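We use cookies to remember your settings and to count visits. Accept | Only necessary

How to run a small-object gripping session in a school robotics club

I help with the Dodolden robotics club, where our students are between thirteen and sixteen years old. Last August we began a project in which the students guide hand-held grippers with a camera on them, and later use the recordings to teach the club arm. My colleague Trilok Sengar wrote our first instructions on one sheet of paper. The sheet became too short, so I have written a longer version. It should be useful for any club that has the same kind of tools.

What you need

Two hand-held grippers with two jaws each. One is enough for the beginning, but handing an object from one to the other is a good exercise and the students like it.

A piece of cloth large enough to cover the work area. We prefer a cloth with a pattern, and we do not iron it. On a plain white table our first recordings went well, and then the arm was lost when we moved it to another room.

Small objects of different shapes. Round ones are the most difficult, so do not leave them out. Wooden balls, blocks, nuts in the shell and toy fruit are all suitable.

An open box where the objects can be put.

A notebook. We tried a shared file on the computer, but the students forgot to open it.

Step 1. Check the grippers

Close the jaws slowly with nothing between them. The two tips must meet along their whole height. If one tip arrives first, loosen the screw on that side, move the tip and tighten again. Girish Dixit, our oldest student, does this check at the start of every meeting and writes his initials in the notebook.

Then open and close the jaws 12 times. You should not hear clicking. If you hear it, look at the joints before you do anything else.

Step 2. Prepare the work area

Spread the cloth and leave the small folds as they are. Put the box on one side, near the person who holds the second gripper. Place the objects with space between them, but let two of them touch. It is a harder case and the students should meet it early.

Change the arrangement after every three recordings. We did not do this in the first month, and Dwynwen Kneath found that the arm went to the same corner every time, even when the corner had nothing in it. We had to throw away 300 recordings.

Step 3. Approach and grip

Hold the gripper low and come to the object from one side, with the jaws open a little wider than the object. Stop for one second. Then close.

For a ball, the tips should touch it at its widest part. If they touch too high, the ball is pushed down and rolls off. If they touch too low, it jumps up — the students find this very funny, but it is not a good recording. 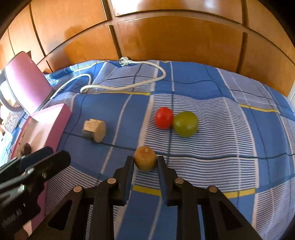
Do not squeeze more than you need. A student who is nervous will press the handle fully, and the tips bend outward at the top. Ask the student to close until the object stops moving, and then only a little more. Jacinto Cuautle teaches this with a grape. I find it a bit messy, but his group has the best results.

Lift slowly to the height of a hand and wait again before you carry the object to the box.

Step 4. Use the second gripper

The second person keeps the gripper near the box and does not move it until the first person has lifted. Agree on a word for the start. Our students say "yours". When both grippers hold the object, the first one opens fully and goes back in a straight line. If it turns while going back, it usually takes the object with it.

Step 5. Name and keep the recordings

Write the number of the recording, the two names and one word for the result: good, dropped or stopped. Keep the dropped ones also. We have 3439 recordings now, and the dropped ones helped us when we wanted the arm to try a second time.

Common problems

The object turns between the jaws. Clean the tips with a damp cloth and let them dry.

The picture is too bright. Look for lamps that shine on polished furniture, and turn the work area a little.

The students are tired. Their hands begin to shake after half an hour with the gripper, so change the roles. One holds, one assists, one writes.

The jaws do not open fully. On our older gripper this was dust in the joint. We used a dry brush, no oil.

Next time I will write how we cut the recordings and prepare them for training. Rodel Layug is still correcting that part with me.

Last changed May 16, 2023

12 shares | 3 comments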